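Robotics Club gallery, arm team
Posted 2023-10-06

Quick one before the bus. Arm team has the white table most afternoons now, basket task is the big one for fall. Tumaini Athumani is keeping the log, nearly 655 runs in it since July. Goal is 1551 by the Trakbridge meet so yeah, we need more poeple on Fridays. Sign up on the sheet by the door, 60 minute slots, bring a laptop if you have one.

More pics when I get time to sort them.
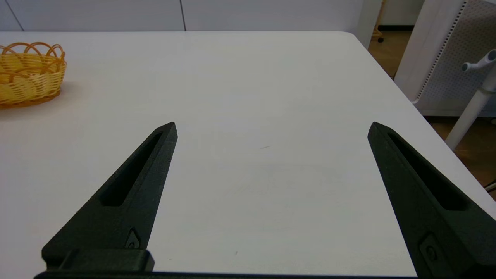

Gripper fingers open over the table, basket off in the corner.

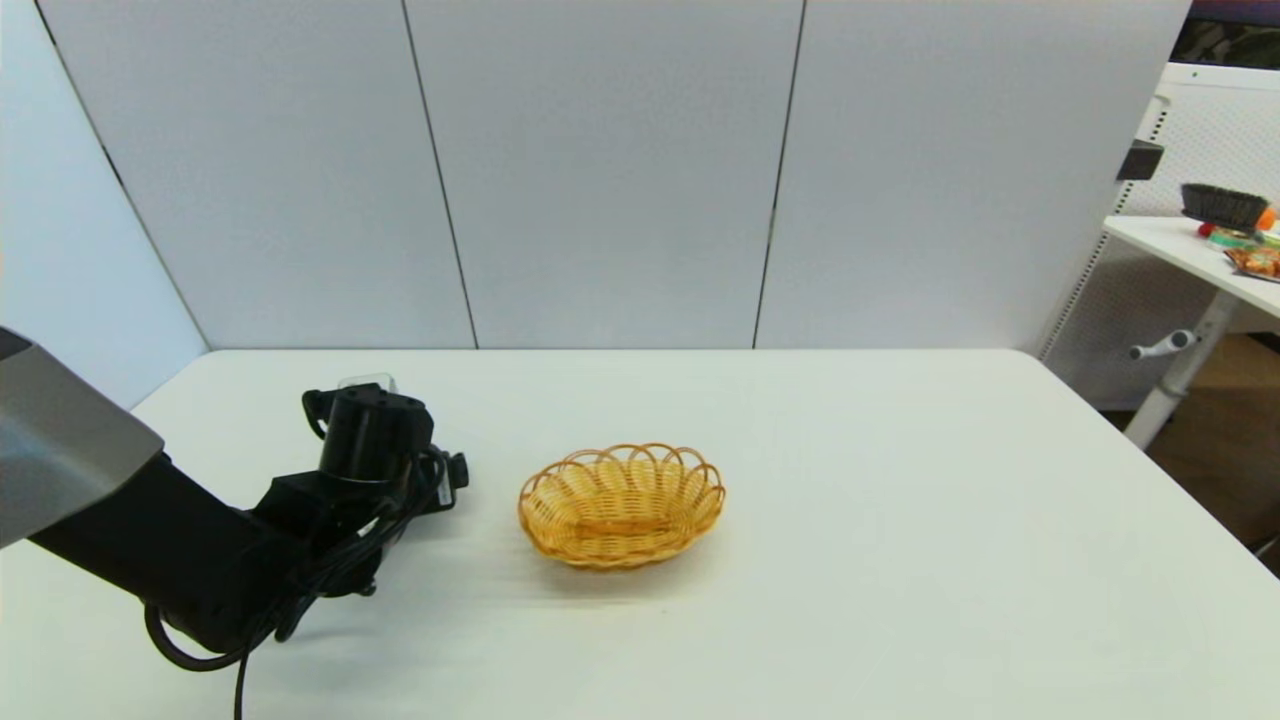 Basket nearer the middle, arm in from the left. Cables still need tieing up.

Club Notes, p. 632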